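Emby Street Seed Swap: what came in, what went out, and what to sow next

February 27, 2025

What a turnout! We had 87 people through the door at the Nendunholm reading room, which beats last winter's 70, and by the time the kettle went off for the second round you could hardly get near the bean table. If you came with one envelope of marigolds and left with a coat pocket full of things you can't pronounce, you were in good company.

We took in 348 packets. Tomatoes made up the biggest pile as always, but the surprise was the flowers — sweet peas, cosmos, two kinds of larkspur, and a very generous heap of hollyhock seed saved from the row behind the Sandhu bakery. Those hollyhocks are the dark red ones people stop to look at in summer, so I was thrilled to see them going home with so many different gardeners. They may not come up exactly the same color (hollyhocks cross freely if there's another one nearby), and I think that's half the fun.

Magdy Bennani gave his talk on starting onions indoors and kept going for a good while after he was meant to stop, with no complaints from the chairs. His main point was that most of us start too late. Onions are slow, they don't mind a cool room, and they can go in now. He sows thickly, lets them grow up like grass, and trims the tops back to a few inches whenever they start to flop. The trimmings go in his eggs.

He also brought leeks, which he treats the same way, and a long yellow pepper his aunt grew. We're calling it Stamevon on the packets, after the name written on the original jar. If anyone has heard of a pepper by that name, please write in! We have looked in every catalog we own.

What's still in the box

There are 11 varieties left over in decent numbers, and they're free to anyone who stops by the reading room desk. You'll find plenty of kale, chard, dill, radish, and butternut squash, plus a few packets of the Stamevon pepper if you're quick. Please take what you'll use and leave the rest for the next person. The squash is from a garden that grew only the one kind, so it ought to come true.

Starting seeds on a tabletop

A few of you asked how to get going without a greenhouse or a fancy setup. A table near a bright window will do nicely for most things, with a shop light hung low if your window faces north. Use a fresh bag of seed mix and dampen it before you fill anything. Small pots or cut-down yogurt cups all work as long as they have holes, and you can stand the whole lot in a shallow plastic tray to catch the drips. Water into the tray and let the pots drink from underneath, then pour off whatever is left after half an hour.

Peppers like warmth, so the top of the fridge is a fine place until they sprout. Check them every day, though — once they're up they need light right away or they go leggy. Lettuce is the opposite and sulks if it's too warm. And do label everything! I have a row of mystery brassicas every single year.
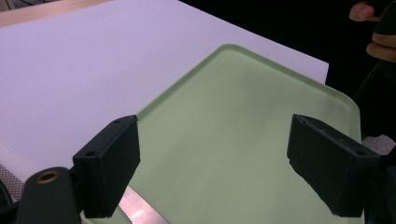
Next get-together

We'll be back in the reading room in the spring for the seedling exchange. Bring your extras, even the scruffy ones, and a box to carry things home in. If you can lend a folding table, leave a note at the desk with your name on it. Anyone who still has one of our blue seed-cleaning screens, we'd love it back before then.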